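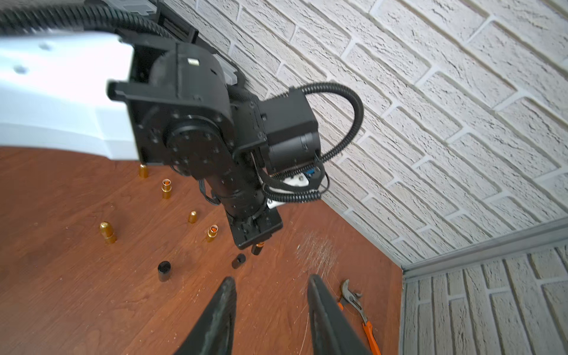 Sabina Kratochvíl wrote back on the first upload that a dataset with no word on which arm is which is no good to anyone, and could the card please say so before anything else. Fair. So:

Nenerwood bench set – two arms, small metal fittings, one table

Which arm is which
Each arm has its own wrist camera. Files starting with n are from the near arm, files starting with g from the other one (we call it Geveck, after the name of the shelf it was built on). Same clock for both. If you only want one view, delete the other folder, nothing breaks.

What's in it
2169 short clips, all from the shared workshop, all on the same table. Recorded over May, mostly evenings. Parts are gold and copper coloured connectors, caps, black sleeves. Tasks are pick up, stand up, put sleeve on, take sleeve off. Some clips are just moving things out of the way, they're tagged tidy.

Folders
clips/ – video, one file per arm
joints/ – angles and gripper opening, csv
notes/ – plain text, whatever got typed at the time
bad/ – see further down

Set-up
Arms are bolted down and don't move between sessions. Lights were not fixed, so colour drifts. Fingers are the old pair all the way through, worn on the inside faces. Grip numbers will be off if you print new ones. Sleeves are slippery, go slow.
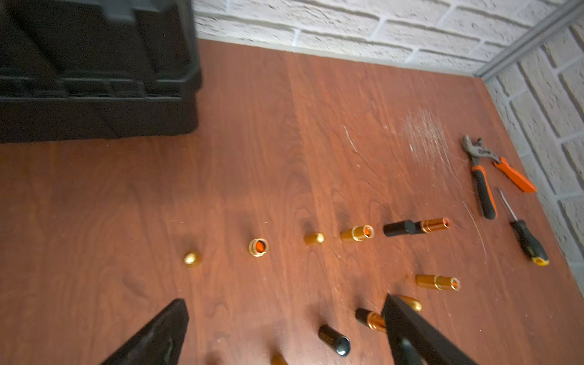
Parts get put back by hand between runs, no set pattern. Caps roll. If a cap rolled off the table the clip was stopped and the note says "floor". Hand tools get left on the table in some runs, treat them as things to steer round, there is no label for them. Toolbox same.

Labels
Done by two of us, one pass. Success is yes, no or part. Part means the thing was lifted but ended up somewhere daft. We did not agree on every one and where we didn't it's marked part aswell, so don't read too much into it.

Known problems
- 344 clips have the gripper opening column shifted by one row. Fix script is in tools/, called sundetti_shift. Run it once only.
- 13 clips have no sound. Nobody needs the sound but the loader moans.
- Near arm elbow had a loose screw early on, you'll see a wobble. Fixed after session 90.
- Sleeve sizes are called big and small in the notes and sometimes wide and thin. Same sleeves.
- bad/ is clips where a cable snagged. Kept them becuase somebody asked.

Not good for
Other tables, other parts, anything needing proper depth. No force readings at all.

Using it
Do what you like with it, say where you got it. Loader wants the Stöckli reader, old version, the new one chokes on the csv headers. Will sort that when there's time.

Changes
v2 – arm names added at the top, bad/ split out, shift script
v1 – first upload, no card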